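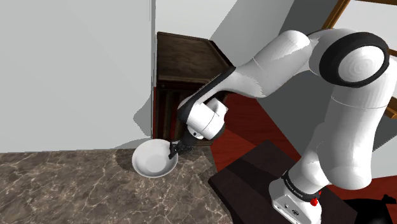 Weiße Schale auf einer Arbeitsplatte aus braunem Marmor (Computergrafik)

Marmor in der Küche pflegen und Flecken entfernen

Marmor besteht zum größten Teil aus Kalk. Säuren greifen ihn an, Fett und Farbstoffe ziehen in die Poren ein. Vor jeder Behandlung sollte man deshalb wissen, ob man einen Fleck oder eine Verätzung vor sich hat. Ein Fleck ist dunkler als der Stein und fühlt sich glatt an. Eine Verätzung ist heller und matt, man sieht sie am besten, wenn man flach gegen das Licht schaut.

Tägliche Reinigung

Lauwarmes Wasser und ein Spritzer pH-neutrale Seife reichen aus. Mit einem weichen Tuch wischen, mit klarem Wasser nachwischen, trockenreiben. Essigreiniger, Zitronensäure, Entkalker und Scheuermilch gehören nicht auf die Platte. Verschütteten Wein oder Saft tupft man auf. Beim Wischen verteilt er sich nur.

Fettflecken mit einer Paste ausziehen

Man braucht Natron, Wasser, Frischhaltefolie, Malerkrepp und einen Kunststoffspachtel.

1. Die Stelle mit Seifenwasser reinigen und vollständig trocknen lassen.
2. Natron mit wenig Wasser anrühren, bis die Masse so fest ist wie Zahnpasta.
3. Die Paste 5 Millimeter dick auftragen, etwas über den Rand des Flecks hinaus.
4. Mit Folie abdecken, die Ränder mit Krepp abkleben und 24 Stunden warten.
5. Folie abnehmen und die Paste offen trocknen lassen, bis sie bröckelt.
6. Mit dem Spachtel abheben, feucht nachwischen, trocknen.

Alte Flecken brauchen oft mehrere Durchgänge. Bei Öl, das schon Monate im Stein sitzt, bleibt manchmal ein Schatten zurück.

Matte Stellen

Leichte Verätzungen auf polierten Platten lassen sich mit Marmorpolierpulver und einem feuchten Filz bearbeiten. Spürt man die Stelle mit dem Fingernagel, muss vorher geschliffen werden – bei größeren Flächen besser vom Steinmetz. Geschliffene, also matte Oberflächen poliert man nicht, sonst entsteht ein glänzender Fleck. Hier genügt nasses Schleifpapier, Körnung 600, mit wenig Druck. Vorher an einer verdeckten Ecke probieren.

Imprägnieren

Einige Tropfen Wasser auf die trockene Platte geben. Ist der Stein darunter nach zehn Minuten dunkler, lässt der Schutz nach. Die Imprägnierung dünn auftragen, nach Angabe des Herstellers einwirken lassen und den Überstand restlos abnehmen – eingetrocknete Reste geben Schlieren. Die Platte muss für Lebensmittel geeignet bleiben, also beim Kauf auf den entsprechenden Hinweis achten. Gegen Säure hilft die Imprägnierung nicht.

Text: Gudrun Buschmann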